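Comparison of Two Fingertip Designs for Two-Arm Cloth Handling
Final Project Report, Robotics Laboratory Course
Submitted by: Ningsih Yeoh, Inês Louro, Loan Âu
Supervisor: Nkechi Aliyu
24 Jun 2018
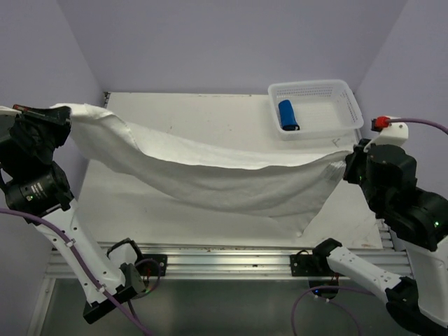

Figure 1. Both arms holding the white test cloth across the work table, with the basket at the rear right.

1. Purpose

The project compared two sets of gripper fingertips on the two-arm station of the Narna teaching laboratory. The question put to the group was whether a change of fingertip alone, with no change to the arms, motors or controller, would reduce the number of dropped cloths during lifting and stretching. Earlier student groups had reported frequent drops but had not recorded them in a way that allowed comparison.

2. Equipment

The station consists of two small arms mounted on a common aluminum rail at the front of a white table. The table is closed in by walls on three sides, which keeps the background plain for the fixed camera. Each arm ends in a two-finger gripper.

Set A is the angular finger supplied with the arms. Set B is the same finger with a strip of soft rubber bonded to the inner face. The strips were cut by hand from a sheet ordered from Plutard and attached with contact adhesive. One strip came off during the first day of trials and was replaced. The trials made with the loose strip were removed from the record and repeated.

The controller was left at the settings used by the previous course, apart from the closing force limit, which was made equal on both sides. The left gripper had been set lower in April for a different exercise.

3. Method

Each trial followed the same order. The operator placed the cloth flat on the table, the left arm took one end, the right arm took the other, and both arms lifted together. They then moved apart to a set distance and held for 10 seconds. A trial counted as a success if both grippers still held the cloth at the end of that time. Sagging between the grippers was allowed.

A total of 205 trials were made with each set. The operator changed at every session so that no member of the group worked with one set only. Ms. Louro kept the written log, and Ms. Âu checked it against the camera recordings.

4. Results

Set A dropped the cloth in 41 of 205 trials. Set B dropped it in 16. With Set A, most drops took place while the arms were moving apart, and the cloth usually left the right gripper first. With Set B, drops were spread more evenly over the lift and the hold.

Set B had one clear disadvantage. The rubber sometimes kept hold of the cloth after the fingers had opened, and the arm then carried the end of the cloth with it on the return movement. This was noted in 22 trials. It did not count as a failure under the definition in Section 3, but it would matter in any task where the cloth has to be laid down neatly.

5. Discussion

The group had expected grip force to be the main cause of drops. A short series at a higher force limit, made with Set A only, did not support this. The number of drops fell slightly, but the motors became warm and two sessions had to be stopped early. The depth at which the fingers took the cloth appeared to have more effect. Where only the folded edge was caught, the cloth tended to slide out during stretching.

Only one cloth was used throughout. Dr. Masri pointed out at the interim review that a heavier or smoother fabric could change the order of the two sets, and the group agrees.

6. Recommendations

The group recommends that Set B remain on the station for lifting exercises and that Set A be kept for placing exercises. Finger depth should be recorded as a separate value in future logs. The replacement strips are stored in the second drawer of the Grastesberg cabinet, together with the cutting template.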